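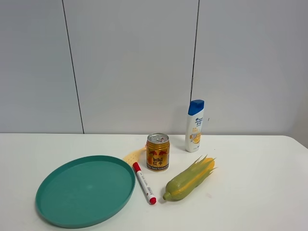 Fig. 1. Mixed items on a white tabletop: plate, marker, can, shampoo bottle.

Unit 4: Sorting Household Goods by Material and Use
Course: Home and Store Organization, Nellport Adult Learning Center
Instructor: Zinash Nigatu
Room opens at 8:30 a.m. Bring the worksheet from Unit 3.

4.1 What this unit covers

In Unit 3 we sorted goods that were already in their own rooms. Most real sorting jobs start with things that have drifted together on one surface. A kitchen table, a hall shelf and a store returns counter all collect items from different places. This unit gives a method for dealing with a mixed surface.

By the end you should be able to name the home zone of an item, name its main material, and say what has to be checked before it is put away.

4.2 Terms

Home zone: the room or section where an item is normally used. Home zone is decided by use, so two plastic items can belong in very different places.

Main material: what most of the item is made of. A can is metal even if it has a printed label.

Contents item: anything that holds a product, such as a drink or a shampoo. Contents items get an extra check (see 4.4).

Open item: an item you can't identify from where you stand. Write down what you can see and leave the zone blank until you have handled it.

4.3 Worked entries from Fig. 1

Plate. Round, teal, plastic, with a raised rim. Home zone: kitchen. Large shallow plates go at the bottom of a stack, with smaller ones on top.

Marker. White barrel, red cap. Home zone: desk or office. The red cap is a good guide to ink color, but test it on scrap paper before putting it in a color-sorted cup. Store markers flat.

Can. Gold Red Bull can with a silver top, labeled 红牛 under the brand name. Home zone: pantry or drinks shelf. Main material: metal. The label is partly in Chinese, so students working on the store track should file it by brand and package size and copy the characters into the notes column.

Shampoo bottle. Home zone: bathroom. Contents item. Keep it away from food and drink from the first step of the sort, even if the cap is tight.

Pale yellow piece behind the can. Perforated with small holes, soft plastic or foam by the look of it, with a thin tail. Only part of it shows. This is an open item. Several students in the March group wrote "bath sponge" or "toy" and moved on. Either could be right, but neither should go on the sheet yet.

4.4 Checks for contents items

Pick the item up and feel whether it is full, part full or empty.
Look for a date on the base, the neck or the back label.
Check the cap or tab. A drink can that has been opened is emptied, rinsed and moved to recycling.
Wipe the outside if it is sticky. Sticky bottles mark shelves and pick up dust.
Personal care products stay upright in a bin with a lip.

4.5 Order of work

1. Clear a strip at one end of the surface for finished items.
2. Take out food and drink.
3. Take out personal care and cleaning products, and put them in a separate bin.
4. Group what is left by home zone.
5. Handle the open items and fill in their blanks.
6. Carry each group to its zone in one trip if you can.

Students often want to start with the largest item. With a big plate this does free up space, and it is allowed, as long as steps 2 and 3 come right after.

4.6 Practice exercise

Work in pairs. Each pair gets a Binix tray of mixed goods and 25 minutes. One person sorts, the other fills in the sheet, then change places for the second tray. Use the column headings item, main material, home zone, checks, notes. Pencil only.

Trays are handed out by Narendra Tomar at the side counter. Return them with everything in them, including the packing paper. The Wesberg bins along the back are for the evening class.

4.7 Homework

Choose one mixed surface at home and sort it with the steps in 4.5. Hand in the completed sheet and a paragraph on any item whose home zone was hard to decide. The sheet is worth 60 points. Late sheets go to Apinya Siriwan at the front office.

Reading for Unit 5: course packet, page 109, "Shared Shelves and Labels."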